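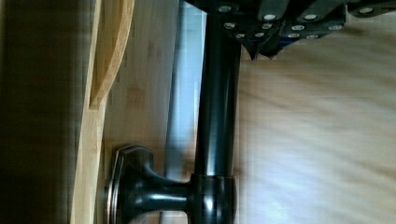

Anoma Gamage reckons that anyone who has been to a robot open day comes home with the same story, which is that it was slower than they expected and they stayed longer than they meant to. Guilty on both counts! Start with that, get the laugh if there is one, then say hello properly.

Hello, thank you for having me, thanks to Ute for sorting the projector. I'm going to talk for twenty minutes or so about my day out at Pernberg, where Skirnero opened up their practice kitchen to visitors. I went as a nosy member of the public. I don't build robots. I can just about descale a kettle.

(Check they can hear at the back.)

Getting there. Keep this short, I went on far too long about the bus in the rehearsal. Small industrial unit, buzzer that didn't buzz, Villads Vigfúsdóttir came down and let us in through the loading door. There were 70 of us signed up across the day, split into groups, and my group got the slot just before lunch. Name badges, tea in paper cups, a talk about where not to stand. The rule was to keep behind the tape and not put your cup down on anything that might get picked up.

Then the bit I'd come for. I had imagined (own up to this) a big orange arm from a car factory, swinging about behind a cage. What they work in is a kitchen. Worktop, toaster, chopping boards, a pot with a spoon in it. You could make your lunch there, apart from the fruit being plush.

Say a bit about the arm. It moves, it stops, it has a think, it moves again. Villads talked us through it the whole way, very patiently, and the phrase I wrote down was "let it finish". People kept wanting to help! A man next to me leaned over the tape twice because the gripper was so nearly there. I did it as well, with my shoulders, the way you brake in the passenger seat.

Talk about bars and handles here. I'd never given a handle a moment's thought. You and I come at one from any old direction and our fingers sort it out on arrival. The arm has to be lined up before it closes, and if it's a touch off it has to back away and come in again. Shiny dark finishes came up too. Villads said reflections can be a nuisance, and I've looked at my own cupboards differently ever since.

[Pause, drink of water, next slide]
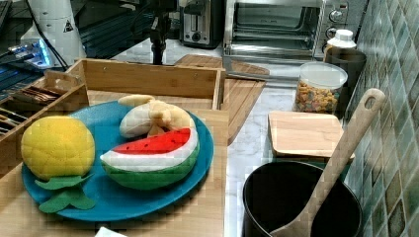

Why toy fruit and not the real thing? You can drop a plush banana all afternoon and still have a banana, and it won't leave anything sticky on the worktop for the next group.

I liked that answer a lot. Villads gave it without looking up, so I suspect it gets asked every time.

The follow-up came from a girl in our group who wanted to know if the robot knew the lemon was a lemon. Lovely question. The reply was that it depends what you mean by know, and then there was a long and rather good chat that I can't reproduce. Short version for tonight: it has been shown a great many goes at picking things up, and it draws on those. They had a tally on the whiteboard of all the goes recorded in that kitchen so far, and it stood at 2,098. I copied it on the back of my hand.

(If anyone asks how many of those went right, I don't know. I forgot to ask. Say so and move on.)

The moving things about. Between turns somebody from the team sets the worktop up again, and they're fussy about it in a way I found very soothing. Plate here, board there. Rosemarie Sperling was doing it in our slot and let me watch from the side. She said the hard part is resisting the urge to tidy. A real kitchen has stuff in it, cereal and bottles and a drawer tray of utensils, so they leave stuff in it. I told her she'd be very welcome round mine for research.

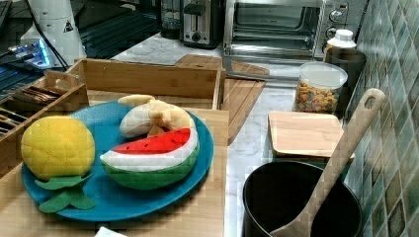

Plush fruit, toaster oven, cereal loops. The Skirnero kitchen at Pernberg.

Leave this one up while I do the next part.

What I'd have liked more of. Three things, quickly:
The view. From behind the tape I mostly saw the back of a tall gentleman. A screen for the second row would be marvellous.
The failures. They were a bit shy about them, and those were the bits we all talked about on the way home. I'd have happily watched six in a row.
Chairs!

I did put all this on the feedback form and had a nice reply from Helmut Pfeiffer, who says the next open day is planned for November and that chairs are being discussed. So if you fancy it, come and see me at the end and I'll pass on the sign-up details. Wear flat shoes, the floor is concrete.

Last bit. Tell the spoon story if there's time. If there isn't, skip to questions. (Spoon story: my neighbour at the tape whispered "go on, go on" at the gripper over a wooden spoon for so long that Rosemarie offered him a job.)

Questions. Ute has the roving mic. Repeat each one back because the hall swallows them. Tea is through the double doors, and could people please bring the cups back to the hatch.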